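Week 6: Inside the case (getting to know an older desktop tower)

Right, lids off this week! Bring the parts sheet from last Thursday and something to scribble with, because I'd much rather you drew your own map of the board than copied mine off the screen. If you missed the session in room 212, the Zapata screwdriver sets are in the cupboard and the booking sheet is on the Pindport module page.

We lay the tower on its side with the panel off, so everything faces up at you. Power lead out first, please, and wrist strap clipped on before your fingers go anywhere near the board. I know I go on about it.

My advice is to start with the biggest thing you can see and work inwards. That's nearly always the power supply (a big metal box in one corner), and once you've got that you can follow its cables and find half of the rest for free. I still do it this way myself after 17 years of poking about in these things.

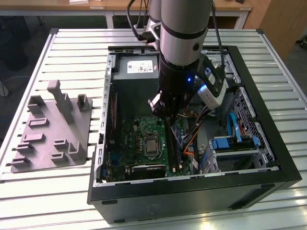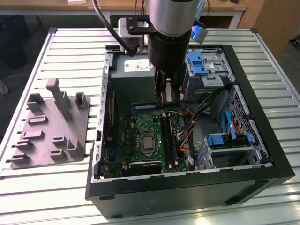
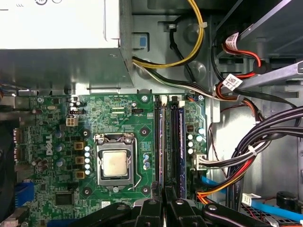
Course tutor, Hardware Basics
Clodedum Evening Classes

So, the processor. It sits in the socket near the middle of the green board, under a metal bracket, and the heatsink that normally covers it has to come off before you can see it at all. In the third picture you can make out the holes the heatsink fixes to, one near each corner of the socket. The lever running down the side of the socket is what lets the bracket go. Leave it alone for now! We'll do processors properly in May, and bent pins are no fun for anyone.

Memory is much friendlier. The slots are just to the right of the socket, and in the second picture you can see the latches at each end, plus a memory stick lying flat just below the power supply. When it's your turn, open the latches, line up the notch in the stick with the bump in the slot, then press down evenly until it clicks. It takes more of a push than people expect. If it really won't go, turn it round and try again before you lean on it.

The cables put everyone off, and they needn't. Black, yellow and orange bundles are power. The thin light blue one in the first two pictures is SATA, which carries data to and from a drive. Follow each one with a finger from end to end and write down where it goes.

For your notes this week:
Sketch the board and label the socket, memory slots and expansion card.
Say which way the memory notch faces on your own machine.
Read the Vudach handout on static, page 6 onwards.

Drop the sketch in my tray or upload it under task 1187. Pencil is fine, and so is messy.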